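Forums > Kitchen & Table > Dishes and Care > Hard water film on glasses

okra_sink
Moved to Dakby in July and every glass we own has gone cloudy. Not chipped, not scratched, just a gray haze that comes back two washes later. Water report says 322 ppm hardness, which I gather is bad. Dishwasher is a Tridside, came with the apartment, has a salt compartment I've never opened. Is it the water or the machine? Don't want to spend $59 on a filter thing if it's the machine.

pelhamroad
Water. 322 is very hard. Open the salt compartment, fill it, done.

tuftedmat
Before you buy anything do the vinegar test. One glass, soak it in plain white vinegar, 18 minutes or so, rinse. Haze gone = minerals, fixable. Haze still there = etching and the glass is toast. I did mine next to an untouched one to compare. My everyday ones are just short plain tumblers, nothing fancy, so no tears if they're ruined.
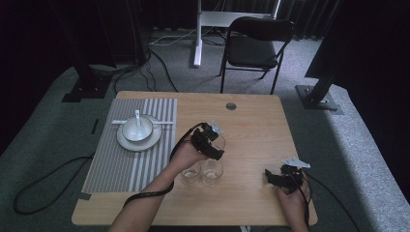
Table at my place, tumblers next to the bowl

Do the vinegar on a cheap one first. And NOT on anything with a gold rim.

okra_sink
ok soaking one now. Got a jelly jar in there too because why not

pelhamroad
You don't need a test. Fill the salt.

tuftedmat
You do need a test, salt won't fix etched glass. She could run salt for a year and wonder why nothing changes.

brinecounty
Both of you are skipping rinse aid. Salt softens the water going in, rinse aid makes it sheet off instead of drying in drops. With water like that you want both. I use the Lei one, blue bottle, turned up to the second highest setting. Highest setting left mine streaky.

Also drop the heated dry. Crack the door when it finishes and let the steam out.

okra_sink
Vinegar worked!! Glass is clear. Jelly jar is only half better, still has a band near the bottom. Is that etching?

tuftedmat
Probably. Rainbow look if you tilt it to the light? That's etching. If it's white and chalky give it another soak.

okra_sink
rainbow. RIP jar

brinecounty
Too much detergent does that over time, esp if your water is soft, so it probably happened at your old place. Cut the dose now anyway and see, you can always go back up.

pelhamroad
Disagree, hard water needs MORE detergent not less. Says so on the side of every box.

brinecounty
Once the softener is full of salt the machine isn't seeing hard water any more. So less. Set the hardness dial right too, mine was on the factory setting for two years.

tuftedmat
One more thing nobody's brought up - drips. Hard water doesn't only wreck glasses. Set a wet tumbler down on wood and let it dry there and you get a chalky ring, and if the finish is thin it gets down in the grain and won't wipe off.
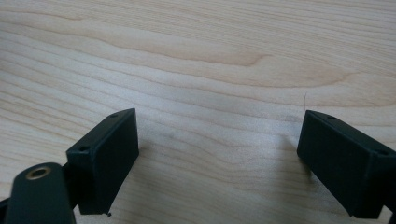
Pale wood is the worst for it imo, or maybe I just look at it more. Damp cloth with a little vinegar, wipe with the grain, then plain water, then dry it right away. Don't leave vinegar sitting, it dulls the finish. Woven placemats catch most of it, shake them out and wash them cold. I line dry mine, the dryer curled one up like a taco.

pelhamroad
Vinegar on a wood table? No. Barely damp cloth and that's it. I stripped the shine off a sideboard that way.

tuftedmat
How strong did you mix it? I do a teaspoon in a big bowl of water

pelhamroad
...straight

brinecounty
lol well

okra_sink
Found the salt compartment, it was bone dry. Took nearly 40 ounces?? Spilled a bunch on the door, ran a rinse cycle right after like the manual says. Dial was on 1, moved it to 5. Skipping the Ilileo pitcher filter for now, that was the $59 thing.

brinecounty
Good call, the pitcher's for drinking water anyway, wouldn't touch your dishes.

okra_sink
First load just came out. Glasses are better, forks have little white dots tho. Anyone know if thats leftover salt or did I not tighten the cap

pelhamroad
Cap. Take it off, wipe the threads, put it back on tight, run it empty once.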